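Textile Care and Knitwear Technician (fixed term)

Akex, Collections and Garment Services
Reporting to: Paula Ilie, Head of Garment Services
Hours: full time, 08.00 to 16.00, with a 30-minute unpaid break
Start: April, or earlier by agreement
Reference: GS-113

About the post

Akex stores, cleans and repairs clothing on behalf of theatres, costume hire firms and small museums. The knitwear section handles hosiery, gloves, jumpers, shawls and machine-knitted underwear. It holds 578 catalogued pieces at present, of which the largest single group is the Pisharody deposit, a set of stage and outdoor garments received in mixed condition and still being recorded.

The technician will examine incoming pieces, write condition notes, carry out wet cleaning and hand repair, and prepare items for storage or return. The post is bench-based. It does not include dressing, fitting or work backstage.

Main duties

Record each piece on arrival, including fibre (where known), knit structure, gauge, seam type and existing repairs.
Test dyes for bleeding before any wet treatment and enter the result on the treatment sheet.
Carry out hand washing, blocking and flat drying to the section's written methods.
Repair dropped stitches, ladders, worn cuffs and open seams by grafting, darning or overcasting.
Match yarn by thickness, twist and shade under the daylight lamp.
Keep the Resuvby stock register up to date for yarn, thread, needles and tissue.
Report signs of moth or carpet beetle on the day they are found, and move the affected piece to quarantine.
Pack finished work in acid-free tissue, with folds padded.

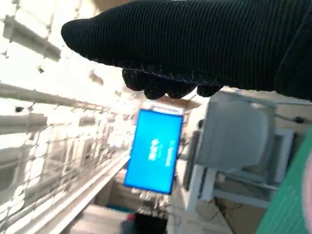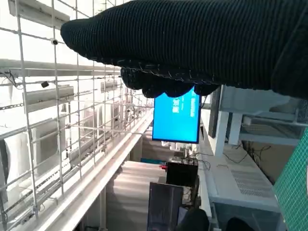

Applicants should be able to describe a knitted structure in plain terms and choose a repair that suits it. Rib is the structure most often damaged by unsuitable mending, as a tight darn removes the stretch across the wales and pulls the neighbouring columns out of line. Dark pieces need particular care. On black ribbed fabric such as that shown, the columns are hard to follow under general room lighting, while the paler stitching threads along the seam stand out and should be noted separately on the condition sheet. A lighter thread may be original, a later repair or a fibre that has taken the dye differently, and the note should record its colour and position without assigning a cause until the thread has been examined under magnification.

Essential requirements

At least 2 years' paid experience in garment repair, costume maintenance, knitwear production or textile conservation.
Competence in grafting, Swiss darning and hand overcasting.
Working knowledge of wool, cotton, silk, polyamide and elastane, including their response to water and heat.
Accurate written records in English.
Normal or corrected colour vision sufficient for shade matching.

Desirable

Use of a domestic or industrial linking machine.
Experience of the Clamen cataloguing system. Training is given to those who have not used it.
Knowledge of hand-framed or fully fashioned gloves and stockings.

Terms

The contract runs for twelve months and may be extended. There is a probation period of three months. A training allowance of 1000 euros is available for approved courses and must be used within the contract period. Magnifiers, lamps, aprons and hand tools are supplied; technicians may use their own needles once these have been checked for burrs.

The work involves long periods of close sight and fine hand movement. Bench height and seating can be adjusted, and requests for other adjustments may be made at any stage of the application.

How to apply

Send a CV of no more than two pages and a covering letter stating the reference above. Include two condition notes, each describing a different knitted item, with the repair you would propose and the materials required. Photographs of completed repairs may be attached but are not compulsory.

Shortlisted applicants will be asked to complete a bench test lasting 90 minutes. It consists of a grafted join in stocking stitch, a seam repair on rib and a short written record. Yarn and tools are provided. Travel costs by public transport are refunded on production of tickets.

Questions about the duties should be addressed to Lucian Căpraru, Senior Technician. Questions about pay, leave or the contract should be addressed to Paula Ilie. Applications sent without the two condition notes will be returned as incomplete.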